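Secondhand plates, will the fruit print on the rim survive the dishwasher?
Posted January 4, 2023

Shadi Mahasneh
I bought a box of used dishes in September and have washed them by hand ever since. We just got a dishwasher, a Flikelar. The maker's mark is no help, it only says Mokoena. Can printed plates go in, and what takes off a faint brownish stain near the center? Dish soap did nothing.

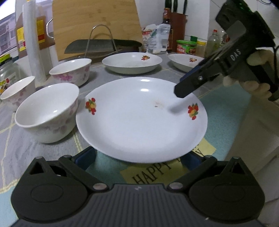
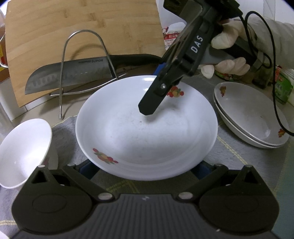
I also have 5 bowls from the same box with no print on them. I assume those are fine.

Lwazi Swanepoel
Run your fingernail over the print. If you can feel an edge, it sits on top of the glaze and will fade with time. Wash those by hand. If it feels smooth all over, use the short cycle and skip the heated dry. For the stain, make a paste of baking soda and water, leave it on for an hour, then rub with a soft cloth. Don't use steel wool, it scratches the glaze and the scratches hold dirt.

Kagiso Molefe
I put mine in every night for three years. Two lost some color. They were cheap so I didn't care.

Zodwa Ngcobo
Same as Lwazi on the baking soda. Tea stains took me two tries.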